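Chapter 7
Comparing Grippers on a Bin-Picking Cell

In Chapter 6 we treated the gripper as a fixed part of the robot. The arm moved, the fingers closed, and the only question was where to send them. In practice the gripper is the part most often changed, and a change of fingers can affect the results more than a change of controller. This chapter explains how to set up a comparison that other people can repeat.

The running example is a set of trials carried out at the Sillton workshop. Each trial begins with a few small objects lying in a metal bin, and the arm is asked to remove them one at a time. A pick is scored as a success if the object leaves the bin and is held for 2 seconds. Anything else is a failure, including a pick that lifts two objects together.
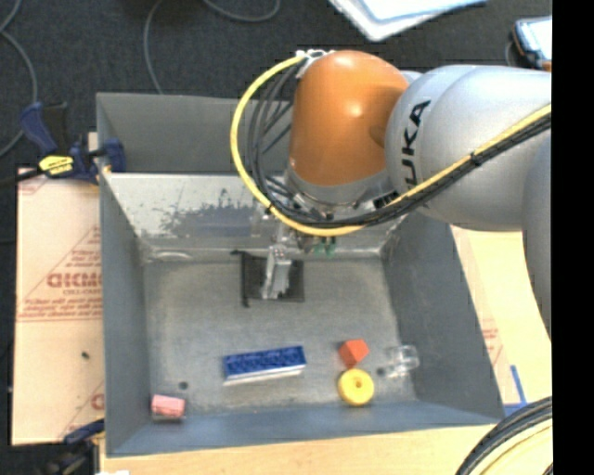 The choice of objects matters more than students usually expect. A set made up only of blocks will favor parallel fingers, and a set of thin, flat items will punish them. Clear plastic causes trouble of a different kind: a depth camera may return no reading at all for it, so the failure belongs to the camera and should be logged that way. The Sillton set has 18 objects, and every gripper is tested on all of them.

Bin walls are a second source of error. An object lying against a wall can be reached from fewer directions, and a wide wrist may touch the rim before the fingers reach the floor. Clamp the bin to the table before the first trial and check its position again after any contact. Cables need the same attention. A loop with too little slack will limit wrist rotation, and one with too much can swing into the camera's view.

We will compare two grippers, the Kramer and the Justness, over 200 attempts each. Section 7.1 covers mounting and tool calibration. Section 7.2 deals with grip force — how to set it, and when to leave it alone. Section 7.3 introduces the scoring sheet, and Section 7.4 shows how to tell a real difference between grippers from ordinary variation.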